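Fillex pad comparison, progress report 2
To: Plandar grants office
From: Clutham bench team
Period: up to end of January

Short one this time, sorry, we are mid-way through the second block and I would rather get this to you now than polish it.

Where we are
Collection target for the period was 3,000 usable grasps. We have 3,102. Split between the two pad types is near enough even, the ribbed pads slightly ahead as they went on first. Rejected 151 on top of that, nearly all for lost marker tracking, a few where the operator pressed record late. Those are kept in a seperate folder in case you want them.

Set-up unchanged from report 1. Hand-held grippers, same finger geometry as the Skála arm will carry, markers on the housings for position, one camera on each gripper and one on the operator's head. Several people in the room at once on most sessions. Calibration done first thing, again at 2pm.

Pads
Ribbed pads are the better all-rounder so far. Small upright cylinders were the worry in report 1, they kept rolling out of the V when the fingers closed unevenly. New closing stop fitted. Drop rate on small cylinders now 10 in 100, against a limit of 15 in the plan. Smooth pads still over the limit on the same items, figures to follow when the second block is in.

Glossy surfaces still awkward. Wiping the pads between runs, every run, written into the operator sheet.

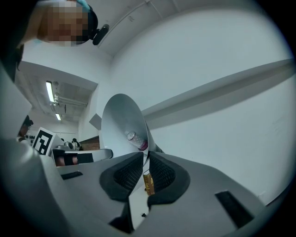

Viera Hájek asked on reading the draft whether the drop rate would hold once the fingers are on the arm, seeing that a person corrects a bad grip without thinking about it and the arm won't. She would like the arm figures reported next to the hand-held ones and never merged, and would hold off on ordering any more pads until both are in.

Agreed on both. The tables will carry two columns from the next report on. Pad order is on hold, we have enough spares to finish the block. To be clear the 10 in 100 is hand-held only, nothing in this report comes from the arm.

Two-handed work
Started later than planned, the second housing came back from the workshop with the wrong screws. Running now. Large tapered shapes first, then boxes, then soft things if time allows. Main finding up to now is about reach and not grip: with a wide body between the hands the housings tilt outwards and the top markers go out of veiw of the head camera. Operators asked to keep elbows in. Side markers help a bit.

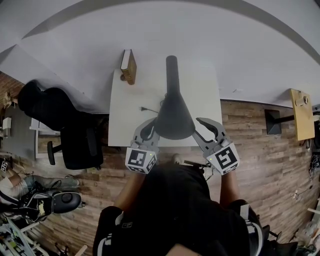 We also tried starting with both hands level with the widest part and moving towards the neck only once both sides have contact. Fewer slips, slower. Operators split on whether it is worth it. I'd keep it for tapered items and drop it for boxes, where it gains nothing.

Problems
- Gripper cameras drift out of time with the head camera on long recordings. Keeping recordings short for now. Proper fix is in the controller software, not started.
- Left finger on the older unit has play in it. Shimmed, holding, wants replacing.
- Arm controller still not delivered. Supplier says next month. This is the one that could move dates.

Spend
Under budget on parts, over on operator hours, overall on plan. Sheet attached seperately.

Next
Finish block two on both pad types. Smooth pad figures to you as soon as checked. First arm trials when the controller turns up, small cylinders before anything else so they can be set against the numbers above. If the controller slips again we'll carry on with hand-held boxes and send you revised dates.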